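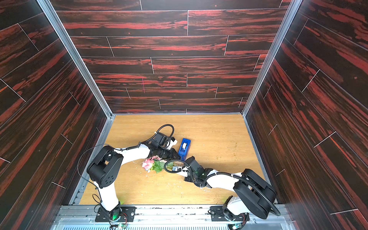

Blue tape dispenser, small bunch of artificial flowers, wood-grain tabletop.

Bassey Desk Goods: Frequently Asked Questions
Last updated September 10, 2020

We sell small things for desks by mail from Limbridge. Most of what people write to us about falls into three piles: the flowers, the tape dispensers, and where is my box. Please look here first. If you don't find it, write to us anyway and we'll add it to the page, which is how the page got this long.

THE FLOWERS

Are the flowers real?
No. The word "artificial" is in the product name, on the order form and on the tag. We're now putting it here too.

Do they need water?
No, though we hear from customers who water them. A little won't ruin them, but the stems have wire inside, and wire sitting in a wet vase will rust and leave a ring you'll blame on us. If you've been at it for a while, pull them out, towel them off and leave them on a rack overnight.

How do I clean them?
A hair dryer on the cool setting takes off most dust. Hold it at arm's length and hold the bunch by the stems with your other hand, or you'll be picking it up off the floor. For kitchen grease, use a damp cloth with one drop of dish soap and go petal by petal. It's tedious. Put the radio on. Don't use the dishwasher — we tried it in June, on the top rack, and what came out looked like salad.

My bunch arrived flat. Is it supposed to look like that?
They travel lying down and they look like it. Start from the outside, bend each stem out a little, then open the petals with your fingers. The ones in the middle stay upright. Give it five minutes. If it still looks as if somebody sat on it, send a photo and we'll send you another.

Will they fade?
On a south-facing windowsill, yes. Turn them every few weeks and they will at least fade evenly.

Can I cut the stems?
Yes, with wire cutters. Not with your good scissors and not with anybody else's good scissors.

What size of vase do I need for the small bunch?
A narrow one. A juice glass or an old spice jar works. People put the small bunch in a big vase and then write to tell us it looks lonely, and they're right. Get 2 bunches or a smaller vase.

Do they smell?
Faintly of cardboard box for the first day or so. After that they smell like your house, and we can't help you with that.

THE TAPE DISPENSERS

What tape fits?
Ordinary office tape, three-quarters of an inch wide, on a one-inch core. The big brown rolls for moving boxes will not fit. Please don't whittle the hub.

Which way does the roll go in?
Sticky side down as it comes over the cutting edge, so the tape comes off the top of the roll. If the tape keeps sticking to the front of the dispenser instead of to your finger, it's in backward. Take it out, turn it over and tell no one.

Mine slides around when I pull.
Wipe the bottom with a damp cloth, then wipe the desk. If you've just polished the desk, that's your answer. You can also press down on the back with one hand while you tear with the other, a technique known to every elementary school secretary in the country.

The tape tears at a slant. Can I fix that?
Pull down and slightly across in one quick motion. Slow pulling stretches the tape, and then it splits lengthwise, and then you spend the afternoon looking for the end. When you do lose the end, run a fingernail around the roll under a bright lamp.

Do you sell replacement blades?
No. We used to, and the emails we got afterward were mostly about thumbs.

What colors do the dispensers come in?
Blue. There was a gray one for a while and we sold very few, several of them back to ourselves. If you want a color that isn't blue, you can paint it, but keep paint off the blade and out of the hub.

Is it a good gift?
That depends on who it's for and what you did. Paired with a small bunch of flowers, it has gone over well with teachers, receptionists and one mother-in-law in Minville. We sell the two together as the Zarngate Set. We've been asked what Zarngate means. It's the street our first storeroom was on.

BOXES, SHIPPING AND RETURNS

How long does shipping take?
Orders in by noon go out the next working day. After that it belongs to the mail. Minville orders usually arrive in two days, and everywhere else takes as long as it takes.

Where is my order?
Your tracking number is in the second email, the one you thought was an ad. If tracking hasn't moved for a full week, write to us with the order number. Please don't send only the word "well?" with no name on it. We did get that, and we never found out whose it was.

How many do you ship?
People do ask. Last year we sent out 3,070 boxes, and 2,527 of them had flowers in them. We have over 900 tape dispensers on the shelf at present, because the supplier and the person ordering had different ideas about what a case is. There is no sale planned. There may be one soon.

Can I return flowers?
Within thirty days, unwatered. Dispensers can come back in the same thirty days, minus the tape if you've used it. Put some paper in the box so things don't rattle around. You pay the postage unless the mistake was ours, and then we do.

How should I pack a return?
Flowers on their side, tissue around the heads, nothing heavy on top. Put the dispenser in its own bag, blade toward the middle of the box. One strip of tape along each seam is plenty. We've had returns wrapped so thoroughly that it took a bread knife to reach the thing the customer didn't want.

Can I pick up in person?
Yes, in Limbridge, on weekday afternoons. Ring the lower bell. The upper bell is the dentist, who has been very patient.

Do you do gift wrap?
Brown paper and string, no charge. Ribbon costs a dollar. We can add a handwritten card, but keep it under thirty words, and read it over before you send it, since we copy exactly what you type. Someone's aunt was wished a happy brithday.

Do you take wholesale orders?
Yes, from two dozen of any item. Shops should write with a delivery address and a rough date. We'd be especially glad to hear from anyone who needs a great many blue tape dispensers.

My question isn't here.
Use the contact form at the bottom of the page. We answer in the order received, usually by the next working day, later in December.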